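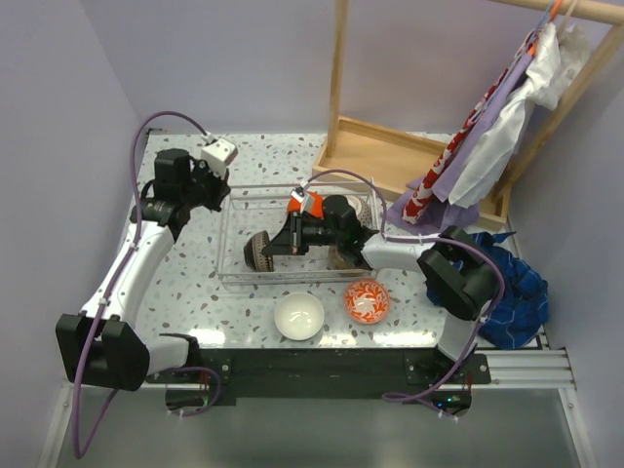 Every spring I get asked which paint finish hides marks best, usually by someone who has just been sold the dearest tin in the shop. My answer is that most of the claims on the lid are hopeful. Matt hides dents and shows every finger. Silk wipes down well and shows every dent. The colour does more for you than the finish, and so does whatever you put next to it. A pale lavender-grey wall beside a white top flecked with grey, brown and dusty pink is a pairing I'd happily copy, as the flecks give you three colours to pick from for a blind or a cushion and crumbs have somewhere to hide. Pure white beside pure white gives you nothing but work.

Test pots

Buy them, but don't paint the wall with them. Paint a sheet of lining paper, two coats, and leave a bare border all the way round so the old colour doesn't crowd it. Then move it about. A grey that looks calm by the window can go quite purple in the corner behind the door, and under a warm bulb it may go the colour of weak tea. I leave mine up for a week. My sister gives hers an hour and has painted her hall twice.

Be wary of colour matching, too. The shop will scan a chip of your old paint and hand you something close. Close is fine for a whole wall. For touching up a patch the size of a plate it is usually hopeless, and you will see that patch every evening when the lamp goes on.

"One coat"

I have used Zuvell one-coat emulsion on two rooms and it took two coats in both. It's decent paint. It goes on without much spatter and the second coat was thinner than the first, so perhaps that's what they mean. The tin said it would cover a bedroom. I bought one tin at £28, then went back and bought another. Work out your walls with a tape measure before you go and ignore the picture of the bedroom.

Sugar soap, on the other hand, I can't fault. Wash from the bottom up, rinse from the top down. People argue with me over the first part, but dirty runs down a dry wall leave streaks that are a pain to shift.

Masking tape

Pichit Meesuk, who did the decorating at our old place in Skonbridge, never used it on ceilings. He cut in by hand with a 2 inch angled brush and a damp rag in his back pocket. I can't do that and I doubt you can either, so tape it is. Press the edge down with an old plastic card. Pull it off while the last coat is still slightly tacky, slowly, back over itself. The expensive stuff is better on fresh paint. On old gloss skirting I've never seen any difference.

Freshening a room without paint

Most of the advice on this is shopping in disguise. Before buying anything, take everything off the shelves and put back half. Swap the lamps between two rooms. Turn the rug round so the faded end is under the sofa. If the room still looks dull after that, then fine, look at a throw.

Peel-and-stick borders I don't trust. I tried a Hurnari one in the box room and it held well enough for a year – and then took 41 cm of plaster skim with it when I peeled it off. A hairdryer on low might have helped. The packet said it would come away clean.

Leftover paint

Decant it into a jam jar, right up to the top, and write the room and the month on the lid. Mine says "landing, April", with no year, so learn from that. Keep it out of the shed, because frost ruins emulsion and it never stirs back smooth.

Last updated 24/07/2022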